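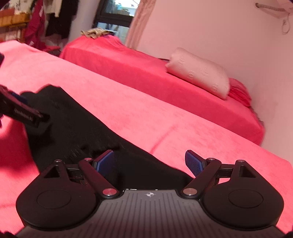

Figure 4-1. Jaws open and pads clear, nothing held.

4.3 Working with soft goods in furnished rooms

Applies to hand-held grippers under the Gultberg operating rules, revision 16 Jan 2023. Read section 4.2 (Inspection) first. Tasks with rigid objects are in section 5.

4.3.1 Preparing the work area

1. Choose one surface for the task and keep to it until the session is closed.
2. Remove jewelry, coins, chargers and anything with a cord from that surface.
3. Ask the resident which items may be handled. Write the answer on the session sheet.
4. Check that no mail, ID cards or screens face the work area.
5. Open the jaws fully and look at both finger pads. Wipe off loose fibers with a dry cloth.

Note: Do not use solvent on the pads. If fibers stay in the texture after wiping, change both pads as a pair.

CAUTION: Keep drawstrings, fringe and loose thread away from the linkage arms. If thread winds around a pivot, stop and cut it free. Do not work the jaws to clear it.

4.3.2 Placing the garment

1. Lay the garment on the surface with the seam side known and noted.
2. Hold the gripper above the fabric with the jaws open and wait for the ready tone.
3. Lower the pads until they touch the fabric. Do not press into the mattress.
4. Close slowly on a single fold.

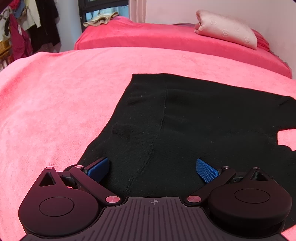
Contact height is the most common cause of rejected runs on soft bedding. A mattress gives under load, so the pads can sink below the garment and pick up the cover with it. Keep the two layers easy to tell apart, as with a black knit on a pink blanket, and check the edge of the garment after each closing. Small creases like those in the knit may be left alone. Lint specks on dark fabric are acceptable too, but a garment that sheds onto the pads must be taken out of the set. Limit each garment to 21 grasps per session.

4.3.3 Sharing the garment with a second person

Some tasks need a hand and the gripper on the same piece of fabric. The rules below come from the Trarnmont procedure and replace the older ones in full.

1. Agree on a start word and a stop word before the first run.
2. The second person keeps fingers on the free end of the fabric, away from the pads.
3. The operator says the start word before closing or opening the jaws.
4. Either person may say the stop word. The operator then holds the jaws still. 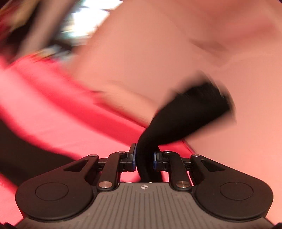 5. The second person lets go first, unless the task card says otherwise.
6. If the fabric slips, let it fall. Do not reach between the jaws to catch it.

CAUTION: Do not wrap fabric around the hand or wrist.

4.3.4 Closing the session

1. Fold the jaws to the storage position.
2. Return the garment and bedding to the resident.
3. Enter pad wear on the sheet. Pads are replaced after some 72 hours of use with knits, or sooner if the texture is worn smooth.
4. Report any pinch, however slight, to Rhona Dow on form 43.

Questions about the shared handling rules go to Gyula Kelemen. The next review of this section is set for August.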